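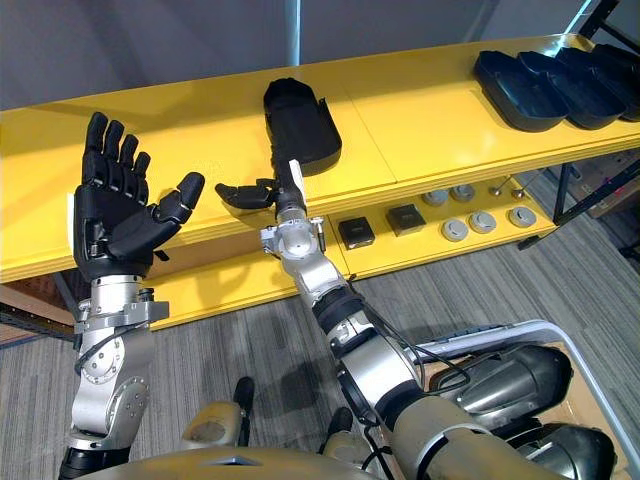 Zixuan Xia wrote in June to ask whether the Flundix will hold its seal on a painted downpipe, and whether the paint has to come off first. It will hold on sound paint. Flaking or chalky paint should be scraped back and wiped down over the full width of the collar, and the pipe left to dry before the gasket goes on.

Home Products Rainwater Downpipe fittings Spares Stockists Contact

Flundix Downpipe Leaf and Sediment Filter

Print this page | Email this page

The Flundix is an in-line filter for round downpipes feeding an above-ground rainwater tank. It takes out leaves, twigs, seed husks and coarse grit before the water reaches the tank inlet. It is made by Grindley for domestic roofs, sheds and small farm buildings, and has replaced the older Ren filter in the range. The Ren body is no longer moulded. Ren mesh sleeves are still available as a spare part while stock lasts.

How it works

Water enters at the top collar and meets a sloping screen. The screen carries leaf litter forward to the discharge lip, where it falls clear of the pipe. Water passes through the screen into the lower chamber, where a removable mesh sleeve catches finer material. The sleeve is rated at 200 microns. Sediment finer than this passes through and settles in the tank in the usual way.

The discharge lip is open to the air. In very heavy rain a proportion of the water will go over the lip with the leaves. This loss is normal. It increases when the screen is dirty, and a steady dribble from the lip in light rain is the usual sign that cleaning is overdue.

The Flundix does not treat water. It has no effect on bacteria, dissolved metals, salts or smoke taint, and it should not be relied on as the only measure where tank water is used for drinking. Local health advice on drinking rainwater applies in full.

Body and materials

The body is moulded in UV-stabilised polypropylene and supplied in two colours, slate and cream. Both can be painted with exterior acrylic after a light sand. The sloping screen and the sleeve mesh are stainless steel. The gaskets are EPDM. No metal fixings are in contact with the water, and the access door is held by a moulded latch that can be worked with gloves on.

Pipe size is 91 mm outside diameter. Reducing and enlarging collars are listed under Spares and are sold in pairs. The filter is not suitable for rectangular downpipe without the adaptor plate, and the adaptor plate should not be used on corrugated or fluted pipe of any size.
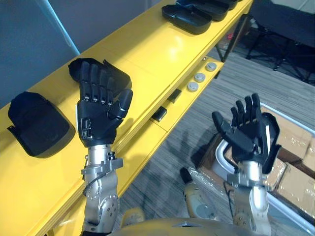
Siting

Fit the filter high enough that the outlet remains above the tank inlet with a continuous fall between them. It must be vertical. A lean to either side sends water to one edge of the screen and shortens the time between cleans. Check the body with a level, as the downpipe itself is often out of plumb on older buildings.

Leave room in front of the discharge lip for debris to fall. Do not site the filter over a door, a path in regular use, or a gas or electrical meter box. On walls with wide eaves the offset in the downpipe may put the filter out of reach from the ground; in that case choose a lower position or move the offset. A filter that needs a ladder tends to go uncleaned.

Wet systems, in which the pipe runs down and underground before rising to the tank, hold water between falls of rain. The Flundix may be used on a wet system only when it is mounted above the standing water level. Every open point on a wet system must also be higher than the tank inlet, and the filter counts as an open point.

Installation

Mark the pipe for the top and bottom cuts using the card template in the box. Support the lower length of pipe before cutting. A fine-toothed handsaw gives a cleaner edge in PVC than an angle grinder. Metal pipe should be cut with a hacksaw and the raw edge treated with a zinc-rich primer.

Slide the top collar and gasket on to the upper pipe, then the bottom collar on to the lower. Offer up the body, seat both gaskets, and turn the collars until the witness marks meet. Do not use solvent cement. The joints are intended to come apart, and cement voids the warranty. Refix the wall straps above and below the body so that its weight is not carried by the collars.

Run a hose into the gutter and watch both joints before packing up. A weep at the top joint is nearly always a rolled gasket – take the collar off, wet the gasket and refit it.

Cleaning

Interval depends on the roof. Under gums or she-oaks, check the screen after every decent blow. Roofs in open ground can go considerably longer. Brush the sloping screen downward from the door side. Lift out the sleeve, knock it on a hard surface and rinse it from the outside in. Stubborn slime will come off in warm water with a little bicarb. Do not use bleach or a pressure washer on the mesh.

Look at the mesh against the light while it is out. A small puncture is enough to let mosquitoes through, and a punctured sleeve should be replaced. The overflow on the tank needs its own insect screen, and fitting a Flundix does not alter that requirement.

Where frost is expected, leave the sleeve clean going into winter. A blocked sleeve holds water, and ice can lift the screen off its seat.

Use with a first-flush diverter 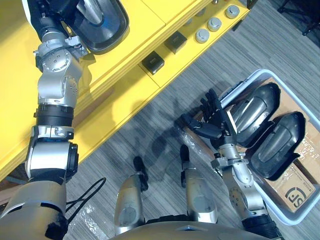 One owner reports fitting the diverter upstream of the filter and finding the diverter's ball jammed with bark inside a season. The filter goes first and the diverter second. Installed in that order, the diverter receives screened water and the slow-release valve is far less likely to block. Existing diverters can be kept provided the pipe diameter matches. Grindley does not supply diverters.

What is in the box

Filter body with sloping screen fitted, mesh sleeve, top and bottom collars, gaskets, card template, instruction leaflet. Wall straps are not included.

Spares and warranty

The body is covered for three years against cracking and UV failure. Mesh, gaskets and latches are wearing parts and are not covered. Keep the receipt. Claims are handled by the place of purchase, or by the Gellorard warehouse for orders placed directly. The batch code is moulded inside the access door and will be asked for.

Page revised 16/02/2023

Print this page | Email this page

Comments

downpipe_dave
Went straight on in place of the Ren. Strap holes don't line up with the old ones so have some plugs handy. Otherwise no dramas.

Marg
Is the cream the same cream as the gutter guard? The leaflet doesn't give a colour match.

Grindley
The cream is close to the gutter guard but from a different resin. Paint both if an exact match is wanted.

KT
Latch is stiff when new. Loosened up after a few goes. Would like to see the sleeve sold in a twin pack as I swap them over and rinse the dirty one later.

Possum Flat
Does the adaptor plate come with its own gasket? Couldn't see it in the spares list.

Grindley
Yes, the gasket is bonded to the plate.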